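Two Arms That Tidy the Letters
A page for young readers about the Drarken table robot
May 2, 2019

Do you know the game where you put foam letters into groups? Maybe all the letters "a" go on one plate, and all the letters "d" go on another. You can do it in two minutes, and you can talk with your friend at the same time. For a robot this game is difficult. On this page we will look at a robot that is made to learn such games. Its name is Drarken, and it is sold as a kit by a company called Kwofie, in the town of Lonville.

What comes in the kit?

A kit is a set of parts that you put together. When a school or a library orders the Drarken kit, it gets two robot arms, two grippers, the metal plates that hold the arms to the table, and a great many cables. A gripper is the hand of a robot. Your hand has five fingers, but the Drarken gripper has only two. They open and close like the two sides of a clothespin.

There is also a bag with foam letters and a small book of games. The book is called Drudwood, after the forest in its stories. In each story some animals have lost their letters, and the robot has to bring them home. The book has 38 games. The first ones are very easy, and in the last ones both arms must work together.

The table does not come in the kit. You must have a strong one, and the arms must be fixed to it well. A robot arm is heavy, and when it moves fast it can shake a weak table.

Which arm is the left one?

Now comes something that makes many children laugh. Stand in front of a friend who is looking at you. Ask your friend to lift the right arm. On which side do you see it? On your left!

With Drarken it is the same. The arms have their names from the side of the robot, and you stand across the table from it. So the arm that you see on the left is the robot's right arm. In the book they are always called by the robot's own side, and after a few games you will not make the mistake any more.

How does it pick up a letter?

Let us think slowly about one foam letter on a table. First, the robot must find it. It has a camera, and the camera sends a picture to the computer. The computer looks for shapes and colors.

Second, the arm must go there. Put your hand on your shoulder, then on your elbow, then on your wrist. These are your joints, the places where your arm can bend. A robot arm has joints too, and in each joint there is a motor. To bring the gripper over one small letter, the computer must tell every motor how far to turn.

Third, the fingers must close. A foam letter is thin and lies flat, so the fingers have to come down very low. If they stop too high, they catch only air. If they go too low, they push on the table, and the arm will stop itself and wait for a grown-up.

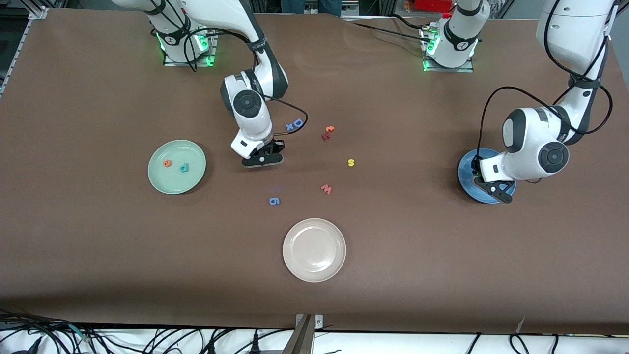 The Drarken arms at work. An "a" and a "d" are on the green plate.

Look at the letters between the plates. Can you find the yellow "s"? There is a number in the game too, a blue 6. The robot's right arm has its gripper just above the table, near a blue "D" and a blue "x". The other gripper is down at the dark blue plate. The light pink plate has no letters on it.

A big "D" and a small "d" are a special problem. You learned in school that they are the same letter, but their shapes are different. A computer that knows only the small one may not understand that the big one belongs with it. Somebody has to show it many pictures of both. In the Drudwood book this is the game of the Bear and the Cub, and the robot often needs to practice it for a long time.

Why are there lights on it?

At the bottom of each arm you can see green lights. In the Drarken kit green means that the arm is switched on and ready to move. So green is a color for being careful! It is not like the green light on the street, which tells you to go.

These are the rules from the first page of the book:

Keep your hands off the table when the lights are green.
Tie back long hair.
Do not pull on a cable, even a thin one.
If you want to move a letter, ask the grown-up to stop the arms first.
The grown-up stays near the red stop button during the whole game.

Is it a good kit?

We want to tell you what we liked and also what we did not like. We liked that the robot is allowed to make mistakes. When it drops a letter, the computer keeps this in its memory, and you can look at it later and think about what went wrong. We also liked the stories, most of all the one with the hedgehog who can only spell backward.

We did not like the cables so much. They must hang free, so that the arms can turn, and it takes patience to put them right. One game needs more than 50 tries before the robot can do it well, and smaller children can get tired of waiting. The kit is also too expensive for a family. Kwofie sells it to schools, libraries and museums, and in July it can be rented for summer camps. For children under eight we think it is better to watch than to steer.

Try it at home without a robot

You need three plates, some foam or paper letters, and two clothespins. Hold one clothespin in each hand. These are your grippers. Now ask somebody to call out a letter and a plate, and bring the letter there. You may not touch it with your fingers.

When this is too easy, close one eye. Then try with both hands at the same time, a different letter in each clothespin. Watch out that your arms do not bump into each other. The Drarken computer has to think about this too, before every move it makes.

New words

Gripper: the hand of a robot.
Joint: a place where an arm can bend or turn.
Motor: a machine part that makes something move.
Kit: a set of parts that you put together.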